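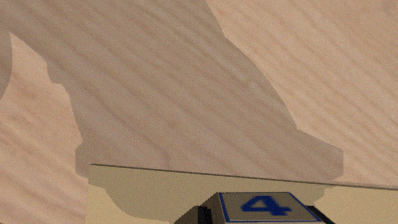

Terence Inskip replied that he would look at the number check before touching the grasp code. In his experience a student script that fails on alternate blocks is usually reading the glyph in one orientation only.

Ticket: Block task, character check returns wrong label
Project: Skendura (Heywood robotics class, simulation track)
Opened by: Iolanda Quintana
Component: wrist view, classifier, place routine
Severity: blocks the August demo

Summary
The place routine asks the classifier for the character on the top face of the held block. When the face is upright relative to the wrist view, the label is correct. When the face is rotated by a half turn, the classifier returns "h" or no label, and the arm stays at hover until the timeout at 50 seconds.

Environment
Simulator scene: Bulora table, default lights, shadows on
Wrist view noise: on (course default)
Classifier: class baseline, 174 training crops, no rotation
Confidence log: written to the Flornis folder on the shared drive

Log
09:40 Reran with the seed from the original report. Timeout reproduced.
09:55 Turned shadows off. Timeout reproduced. Lighting removed from the suspect list.
10:20 Dumped the crop before it goes to the classifier. Crop bounds are correct and the character is complete. Contrast between print and face is sufficient at this noise level.
10:35 Rotated the dumped crop by 180 degrees by hand and resubmitted it. Label returned: 4.
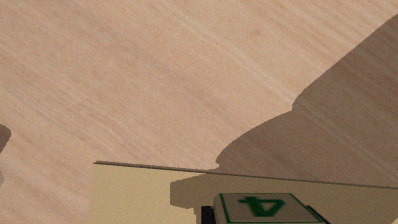

Wrist view, green 4 inverted on the top face.

11:05 Inskip asked whether the color of the print had any effect. Converted all crops to grayscale and repeated the test. Same labels, slightly lower confidence on blue. Not the cause.
11:30 Checked the training set. Every crop was saved from the upright pose. The augmentation step is present in the config but commented out.

Cause
Rotation augmentation disabled in the class baseline. The held block can arrive in any of the quarter turns, so the classifier was being asked about poses it had no crops for.

Fix
1. Uncomment the rotation step in the config and set it to quarter turns.
2. Retrain from the baseline weights. Training takes around 10 minutes on the lab machine.
3. Clear the cached labels before the next run. The old cache is keyed by block, so a stale label will survive retraining.
4. Send the arm to the open-gripper hover pose over the blocks and restart the task from there.
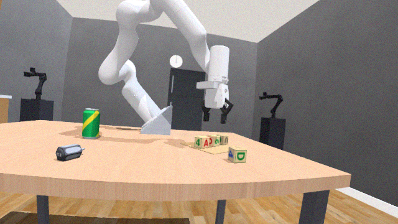
5. Run the check with the original seed, then with a new one. Attach both confidence logs to this ticket.

Open items
6 and 9 cannot be separated by the top face alone once rotation is on. Quintana proposes reading a side face as a tie-break. Moved to a separate ticket.
The timeout message still says "grasp failed" when the classifier returns no label. Wording to be changed.

Status: fix under test, ticket stays open until step 5 is attached.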